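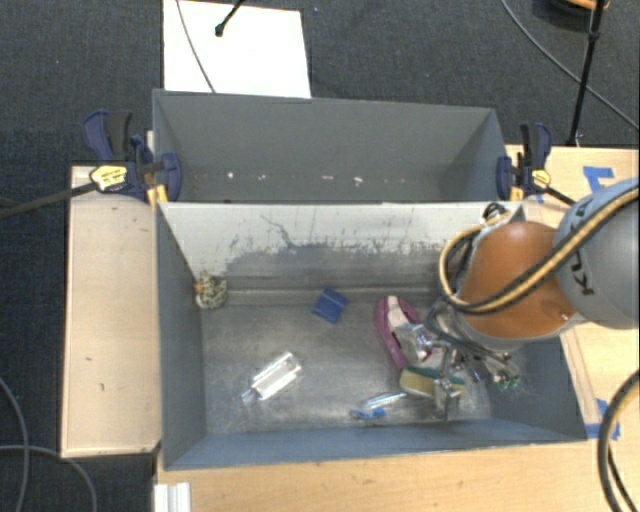 Two grey metal bins and a robot arm reaching into the front one.

**1/** Finished the 3,000-piece Vullodora harbour puzzle at a quarter past eleven last night and I'm still buzzing. It took 47 evenings. I've never loved a piece of cardboard so much!

**2/** Found it at the op shop in Sudum, box held together with brown tape, "all there I think" written on the lid in biro. For two dollars I was willing to take the risk.

**3/** If you haven't tried an old Pilitz puzzle, the cut is completely mad. Pieces with three knobs on one side, pieces shaped like a boot, edge pieces that look exactly like middle pieces until you've had them in your hand for a week.

**4/** I always start with the edges, but this time I gave up on the top one and did the fishing boats first. Best decision of the whole thing. The boats are all different colours, so you get a little win every few minutes.

**5/** The sky, though. Nineteen evenings of sky. It's one flat blue from the lighthouse to the left-hand corner and I ended up sorting by shape only — two knobs here, four knobs there, weird ones on a tea towel.

**6/** My neighbour Ustyna Yatsenko came over for a cuppa in the middle of all this, put in eleven pieces of sky without sitting down, and went home. I'd been stuck on that patch since dinner the night before.

**7/** Favourite bit: there's a bakery on the waterfront with MELNYCHUK painted over the door, and if you look in the window there's a cat asleep on the bread. You can't see it on the box at all. I yelled.

**8/** And yes, one piece is missing. Bottom row, plain grey water, third from the right. I've been under the couch with a torch and through the vacuum bag. I can live with it.

**9/** It's staying on the dining table till the weekend because I can't bear to break it up, so we're eating off our laps. Then it goes to Ustyna, who has already cleared her table.

**10/** Next up is a winter market, same maker, so much snow. Any tips for doing white on white? I'm all ears!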